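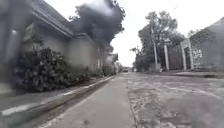
Narnside Residential Water Service
Frequently Asked Questions: Meters, Billing, Pressure and Leaks

Last revised 12 May 2020

Meters and readings

Where is my meter?
Most meters on the Narnside system are in a pit near the front property line, under a round iron or plastic lid. On corner lots the pit can be on either street. Houses connected before the Driren main was extended may have the meter in a basement or crawl space. If you can't find yours, the service card we keep for each address shows a measured distance from two fixed points. Call the office and ask for the card to be read to you.

Can I plant or build over the meter pit?
No. Keep shrubs, mulch, edging and paving clear of the lid by 2 feet on all sides. If a reader can't reach the lid, the reading is estimated for that period. After a second estimated reading in a row we send a notice, and after a third we may clear the area and bill the work to the account.

How do I read the meter myself?
Lift the lid with a large screwdriver and check for insects before you put your hand in. Flip up the register cover. The number is read left to right, like the odometer in a car. The last digit is fixed at zero and is part of the reading. The unit is gallons. A reading taken in the morning before anyone has used water is the most useful one for checking against a bill.

What is the small triangle on the dial?
It is the low-flow indicator. It turns when any water passes through the meter, including amounts too small to move the main digits quickly. If all the taps and appliances are off and the triangle is turning, water is going somewhere.

My bill says "E" next to the reading. What does that mean?
Estimated. "A" is actual and "C" is customer-supplied. Estimates are based on the same period in the previous year. Where there is no previous year, the estimate uses the average for the same size of service. The next actual reading corrects any difference, in either direction.

Billing

How often am I billed?
Every 2 months, which makes 6 bills a year. The bill is mailed within a week of the reading. Payment is due on the date printed in the upper right corner — the postmark does not count.

How is the charge calculated?
Each bill has a base charge, set by meter size, and a volume charge, set by gallons used. The base charge applies even if no water was used. Sewer is billed on the same statement but is calculated separately, from winter use. Customers on septic systems should see no sewer line. If you do see one, send us a copy of your septic permit and we will remove the charge back to the date of the permit or the date you opened the account, whichever is later.

How is winter use set for the sewer charge?
We take the billing period that ends in March and apply it to the following year. Water used on lawns and gardens in summer therefore does not raise the sewer charge. A leak during the winter period will. See "Leak adjustments" for how to have the figure reset.

Can you walk me through an example?
Suppose the previous reading is 412,350 and the current reading is 414,120. Use for the period is 1,770 gallons. The volume rate on the current rate sheet is applied to that figure, the base charge is added, and the sewer charge is then added as a separate line. Volume is not rounded to the nearest thousand.

I am selling the house. What do I do?
Request a final reading at least three working days before closing. The account stays in your name until we have a final reading on file, whatever the deed says. Title companies often request this on the seller's behalf, but check that yours has done so.

Pressure and water quality

My pressure is low. Is it the main or my house?
Test at the outside hose tap closest to where the service line enters. If pressure there is normal, the problem is inside: a clogged aerator, a partly closed stop valve, or old galvanized pipe. If the pressure is low at the hose tap too, ask one neighbor on each side. Low pressure at a single address usually means the regulator or the service line. Low pressure at several addresses is ours, and should be reported by phone at any hour.

What is a pressure regulator, and do I have one?
It is a bell-shaped brass valve, normally just past the main shutoff. Houses on the lower part of the system need one. The regulator belongs to the property owner. They wear out, and a failing one can give pressure that is too high, too low, or that drifts during the day.

Why is the water cloudy?
If it clears from the bottom of the glass upward, it is dissolved air and is harmless. This is more common in cold weather and after work on a main. If sediment settles to the bottom, run the cold tap in the bathtub for ten minutes. Call us if it has not cleared by then.

Why is the water brown after hydrant flushing?
Flushing stirs up iron from the pipe walls. Do not run hot water or do laundry until the cold water runs clear. Flushing notices are posted for each street, with the dates.

Leaks

Who is responsible for which part of the pipe?
We own the main, the tap, the line to the meter, and the meter. You own everything after the meter outlet, including the joint on your side. Where the meter is indoors, the division is at the curb valve.

How do I check a toilet for leaks?
Put a few drops of food coloring in the tank and wait fifteen minutes without flushing. Color in the bowl means the flapper is leaking.

Leak adjustments
One adjustment is allowed per account in any two-year period. The leak must be repaired, and we need a plumber's invoice or a parts receipt with a dated note on what was fixed. The adjustment covers half of the use above normal. Irrigation leaks and pool filling are not covered. Requests are reviewed by Paula Anghel in customer accounts — allow two billing weeks for an answer.

Contact

Meter access and readings: Teodor Costache
Accounts and adjustments: Paula Anghel
Main breaks and pressure: duty operator, 24 hours, at the number on the back of your bill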